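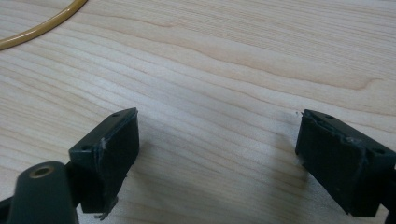 The dark green finger pads of a Taneck hand-held gripper over a wooden tabletop

The Taneck Gripper Project is a student robotics project based at the Ní Bhriain School of Engineering in Truvdale. Its members design and maintain hand-held grippers and use them to record short demonstrations of everyday handling tasks, which are then used to train a robot arm. The project is open to students in all years of the undergraduate program and may be taken for credit as part of the Tivuveck laboratory course.

History

The project grew out of a final-year assignment by Thilini Jayasinghe and Adi Goh, who built a two-finger hand tool with a camera mounted above the jaws. Their report argued that students could learn more about grasping by holding the gripper themselves than by steering an arm with a joystick. Hala Filali, a lecturer in mechanical design, adopted the tool for teaching in the following January and obtained a small equipment grant for further copies.

In its first year the project had no room of its own and met in the corridor outside the machine shop. It was later given space on the ground floor of the Tivuveck building – a former drawing office – where it remains. Slamet Gunawan joined as technical supervisor when the course became a permanent part of the program.

Equipment

The grippers are assembled by the students. Each finger ends in a block-shaped pad with small round holes in its top face, and brass-colored rings are set into the rounded ends of the arms. Both dark green and black versions are in use. The parts are printed in the school workshop, and a complete set of replacements for one tool costs less than a course textbook.

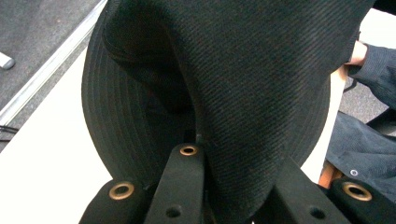 A black bucket hat held in the fingers of a black gripper, with a hand on the crown

Pads are treated as consumable parts. Course notes ask students to look over the inner faces and edges before each session and to enter any scuffing or torn material in the tool log. A worn pad may stay in service for open practice, but a fresh pair is fitted before recordings that count toward a grade. The notes give 295 grasps as the normal service interval, a figure taken from the original report and never revised.

Course structure

The laboratory course runs for one semester. In the opening weeks students practice approaching a surface at a steady height with the jaws open, without picking anything up. These exercises are recorded and reviewed in pairs, with attention to how level the pads are and how much of the work surface the camera can see between them.

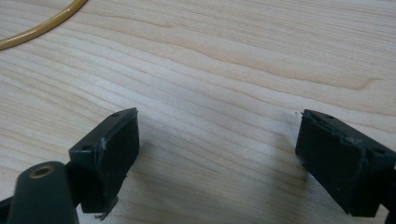
Open jaws above the wood grain, with wear visible on both pads

Later weeks introduce objects. Rigid items come first, followed by cloth and clothing, which students generally find harder. Fabric folds as it is pinched, and a crown, collar or sleeve may hide the fingers from the camera. Hats were added to the list at the suggestion of Mercedes Sánchez, a former student who now teaches the clothing unit. A second person is permitted to steady or hand over the object during practice.

Each student submits a set of recordings with a written commentary. The commentary carries more weight than the recordings, and a failed grasp that is well explained can receive full marks.

Recordings

The project archive holds 2317 recordings, of which nearly 600 show clothing or other soft goods. Files are sorted by tool and by task. Recordings of the open gripper are kept in a separate section and serve as reference views when a camera has been refitted or a finger replaced.

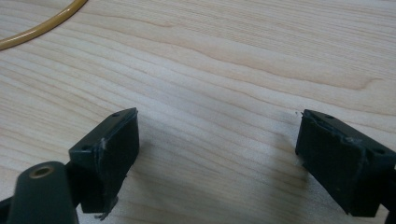

Reference view of the finger pads, with a yellowish cable at the upper left

Members may use the archive for thesis work, and two theses have been based on it so far. The first dealt with pad wear, the second with the folding of towels. Outside requests are handled by the laboratory office.

Open evenings

An open evening is held each semester, at which visitors may try a gripper under supervision. The evening begins with a short talk by the current students – usually on a problem from that semester's recordings – and ends at 9 p.m.

See also

Tivuveck laboratory course
Ní Bhriain School of Engineering
Truvdale student workshops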